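Notas de la visita a Nasrallah, miércoles. Las paso rápido antes de que se me olviden, luego las ordena quien quiera.

Salimos con Aldana a las 7 y pico, llegamos tarde igual por el desvío del puente. La fábrica está detrás del polígono, sin cartel desde la carretera; si vais, entrad por la calle de los talleres y no por la que dice el mapa. Nos recibió Vicente Garrido, jefe de producción. Café malo, gente muy amable.

## Molienda y mezcla

Hacen pintura mineral al silicato y a la cal, casi todo para interiores. Arrancaron con 2 mezcladoras y ahora tienen 14, de las cuales paradas el día que fuimos 2 (limpieza). Ruido tremendo, no oí la mitad de lo que contaba Vicente.

Lo que sí apunté:

- La cal reposa 12 semanas antes de usarse. Pregunté si se puede acortar, cara de espanto.
- Los pigmentos los compran a Skuder, salvo el ocre, que viene de una cantera de la zona.
- El agua la filtran ellos. Les cambió mucho el resultado de los grises, dice.
- Nada de envases chicos por ahora. Una pena para nosotros, que hacemos pisos y no hospitales.

## Laboratorio de color

Lo mejor de la visita. Lo lleva Amancay Garrido, hermana de Vicente, y habla del blanco como otros hablan de vino. Tiene cajones llenos de cartas pintadas a mano, cada una con la fecha y la humedad del dia escritas por detrás. Aldana se quería llevar una, no coló.

Nos explicó lo de los grises claros: el mismo bote da un tono cálido en una punta de la pared y tira a verde azulado unos metros más allá, según por dónde entre la luz. Por eso no deja elegir con la carta en la mano. Hay que pintar un trozo grande, esperar a que seque del todo y mirarlo mañana y tarde. Y en mate siempre, el satinado canta cualquier defecto del enlucido. También insistió en el encuentro con el techo, si el corte no va limpio se ve desde la puerta.
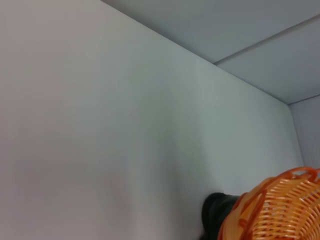
## Almacén y precios

Visto corriendo, ya era la hora de comer. Palés hasta arriba, todo etiquetado a mano menos lo de exportación. Hagos Mersha lleva los pedidos y quedó en mandarnos la tarifa en febrero, con el transporte aparte. Le pregunté por la línea Plulance (la lavable) y todavía no la venden, siguen probando.

Pendiente:

- Escribir a Hagos por el pedido mínimo.
- Pedir ficha técnica de la imprimación, que se me pasó completamnte.
- Comparar con lo de Vurbridge, que Gervasio Ocampo tiene el presupuesto viejo.
- Devolver el chaleco. Me lo llevé puesto.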